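Home | Topics | Ask | Members | Sign in

We use cookies to keep you signed in. OK

Demos with a clear bag keep failing

flilevdale_shop
I'm recording hand-held gripper demos of a tennis ball and a clear bag with piped edges. The policy handles the ball but reaches past the plastic.
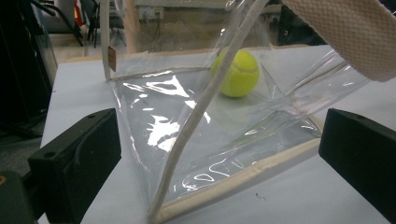 I have 700 demos so far, all at the same speed. Would more help?

Drosura
Not more of the same. Grab the piping, never the clear wall — the edge is what the camera can pick up. Slow down before you close the fingers, and change the lighting between batches. I threw out 957 old demos over glare.

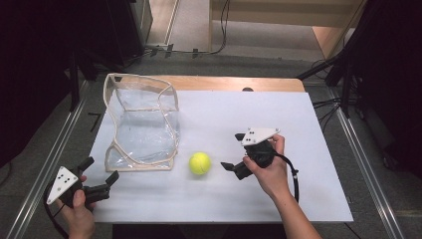 Do both grippers have to move at the same time?

Let one hold still while the other works, then swap. Those demos are easier to learn from.

ukel_bench
I just use remote control. Works fine for me.

kälin4
Remote control was slower for us with soft stuff. Try 6 starting positions for the bag and retrain before you record any more.

Last updated: Saturday, November 13, 2021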